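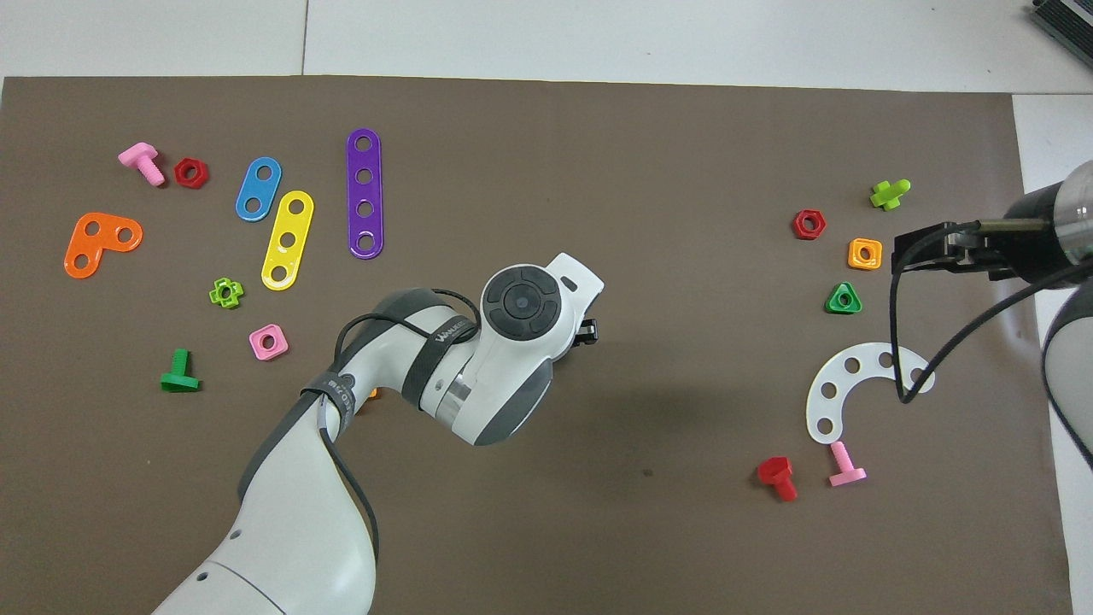

ok so my kid asked me last night why bolts tighten to the right and I gave a very confident dad answer that was, I have now learned, mostly nonsense. I've spent my whole lunch break reading about screw threads. come with me

first thing. for a very long time there was no such thing as a standard bolt. you had a bolt and you had the nut that went with that bolt, and if you mixed them up in a bucket with a bunch of others you were in for a bad afternoon. people tied the pairs together with string!

my grandfather repaired looms at a mill in Ferkwood and he kept coffee cans of hardware sorted by which machine it came off. not by size. by MACHINE. I always thought that was just him being him. nope, perfectly sensible, half of those machines were older than he was and had their own ideas about threads

before good lathes, a lot of screws were filed by hand. you'd wrap a strip of paper around a rod on a slant, trace the line and then file along it. picture doing that 13 times for one clock. I can't even wrap a birthday present straight

then you get lathes with a lead screw, where one long accurate screw moves the cutting tool along and basically copies itself onto the new part. which raises the question I've been chewing on since noon – where did the first accurate screw come from?

answer as far as I can follow it: you make a bad one, use it to make a slightly better one, average out the errors, and repeat until you lose your mind. somebody sat there and did that. several somebodies, over decades

Britain got a national thread in the 1840s, with a 55 degree angle. the US went its own way in the 1860s with 60 degrees. sounds like a tiny difference. it isn't if you're standing in a desert in World War II with an American part in one hand and a British nut in the other

they finally got together in the late 1940s (US, UK, Canada) and agreed on a unified inch thread. by then a whole lot of the world was using metric anyway. so that's great for everybody who owns two complete sets of wrenches, meaning me

oh and a few people are asking about the right-hand thing. the usual story is that most people are right-handed and the forearm is stronger turning that way, because the biceps helps you twist your palm up. I've seen it argued both ways and I'm not picking a fight with any anatomy people in here

left-hand threads do exist though! left pedal on your bike. some gas fittings. the far end of a turnbuckle. I learned about the pedal at 21 by leaning on a wrench with my entire body weight in the wrong direction in front of the whole Zendcombe bike co-op

Panagiotis Antoniadis was running the counter that day and let me go at it for a solid ten minutes before he strolled over and turned it the other way with one hand. we're still friends. he still brings it up

the reason the left pedal is backwards is kind of lovely too. you'd think the pedaling would tighten a normal thread, but there's a tiny rolling wobble between the pedal axle and the crank, and it slowly walks the axle around the opposite way from what you'd guess. it's called precession. put a pencil in a loose fist and roll the end in a circle, you'll feel it

someone asked what a pitch gauge is. it's a little fan of metal blades with teeth on them, like a pocketknife for combs. you hold blades up to the bolt until one sits in there with no light showing. mine cost less than a sandwich and it has saved me so many trips to the hardware store

while I'm being useful: start every bolt by hand. if it fights you in the first 3 turns, back it out and try again. you can turn it backward first until you feel a little click and then go forward, that's the two threads dropping into line. I have never once regretted doing the click

I HAVE regretted skipping the click. the oil pan on my old wagon could tell you all about it

also please don't paint threads. I bought a garden bench from the Ververidis yard sale and every bolt on it had been painted over, I think twice, in green. took me an entire evening and I cut two of them off in the end

a couple of you want to know where I'm getting this stuff. mostly from a fat old machinist's handbook I found at Brotumari (the used bookstore behind the post office, go, it's great). it's got 3,000 pages and I swear half of them are tables. someone wrote "NO" in pencil next to one of the tables and I think about that person a lot

update, I explained precession to the kid at dinner with a pencil and everything. she listened to all of it, very polite. then she asked why it's called a nut

so anyway does anyone know why it's called a nut

lots of replies saying it's because it looks like one?? small hard thing, sits in your palm. ok, I can buy that. I'm looking up "bolt" after dishes, apparently it meant a crossbow arrow first

it did! same word as a bolt of lightning, too. I'm telling her at breakfast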